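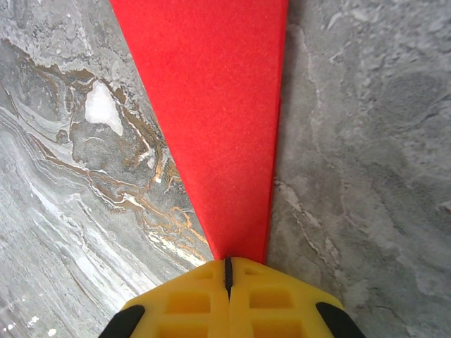
Skerix shared workshop, September

Handout 3: Building a two-finger gripper at home

Treat every claim on this sheet with suspicion, mine included. The Arka build guide says an evening is enough. Farzad Mousavi and I needed 7 evenings, and the wrist went back on the bench twice. 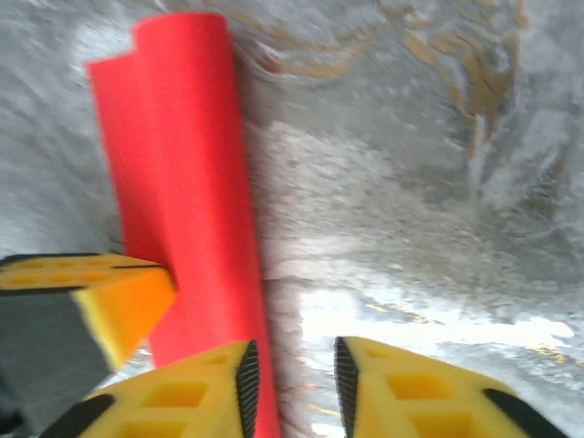
Grip strength is the figure builders love to quote, and I would ignore it. A strong motor behind smooth fingers still drops things. Look at the black strips along the inner edges, with their fine ridges: that is the part to spend your money on. Buy spares. Ours came off after 30 closings because I skimped on glue. 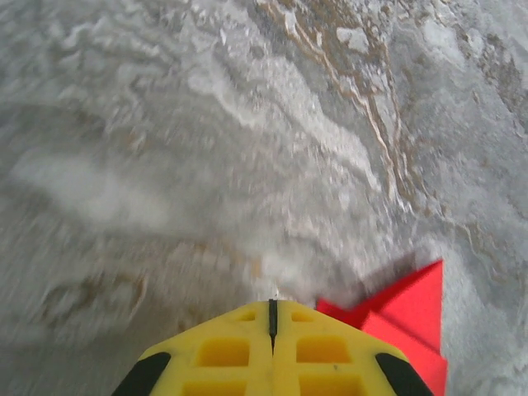 Fingers together, red piece to the right.

Check the closed position before anything else. If the fingers don't meet squarely with nothing between them, no amount of clever software will save you. Emiliano Tejada disagrees and says the Lellico controller corrects for it. I have asked to see this and am still waiting.

Then try something light and matte. Write down each attempt, including the ones you'd like to forget. A video with 3 good grabs

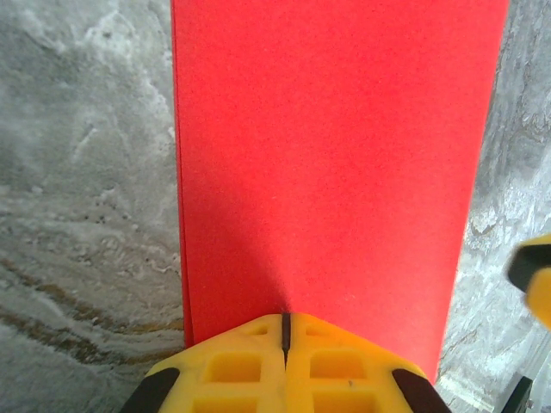
tells you very little unless you know how many were thrown away. The same goes for "works on any surface", which in the Mulder notes means one desk.

For next time: bring your parts list, with prices, and 5 reasons your own gripper might fail. "Bad luck" will not be accepted.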